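Print this post | E-mail this post

We use cookies to remember your reading preferences. By continuing you accept this. Subscribe to the newsletter for new posts.

What the arm changed on the lamp bench

Seven weeks into the Gramon project, the numbers are stable enough to write down.
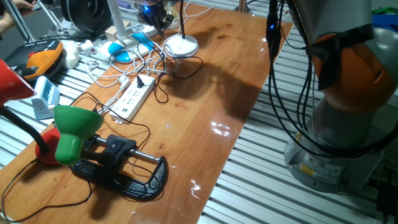

One of the assemblers told me in the first week that the arm would be fine as long as it did not set the pace, and that remark has turned out to be the best specification we received. The written one ran to 31 pages and did not mention pace.

Some background. Gramon refurbishes desk lamps and small office electrics at its Flasville shop. Units come in mixed, get sorted, tested and repacked. Until spring all of the handling was manual, split between 2 shifts. The handling is the part we are automating. Testing and final sign-off stay with people.

The bench has varnished wood on top and slatted aluminum rails beside it. I would have preferred rails throughout, but the assemblers wanted a surface they could work at with their forearms down, and they use it more hours than I do. Clamping is done with ordinary C-clamps. Power strips sit on the tabletop, so the cords do too. Cord routing is still the largest source of stops. A gooseneck or a rigid pole is easy to plan around. A loose cord is not, and the planner has no useful model of one.

We run the pick sequence under the internal name Pladomska. It had 5 states in the first version and has 7 now. Both additions came from the floor. One is a hold state that a person can trigger when a lamp needs a second look. The other returns the arm to a parked position at shift change, so that the incoming crew does not inherit a half-finished cycle.

Job content has moved more than headcount. There were no layoffs, and I would not have taken the contract otherwise. Fewer hours go to lifting and turning, more go to fault finding. Several people like this. Others miss the repetitive part, which let them talk while they worked. Fault finding takes attention, and the room is quieter than it was. I have no metric for that and have not tried to invent one.

Pay grades have not caught up. An assembler who clears a fault and restarts the sequence is doing technician work at the assembler rate. I have put this in my monthly report twice. The answer was that grades are reviewed in October.

Next on the list is the Işık line, with heavier bases and shorter cords. The sequence should carry over with new grip parameters. Pace stays under manual control there as well, set by a dial on the assembler's side of the bench.

Print this post | E-mail this post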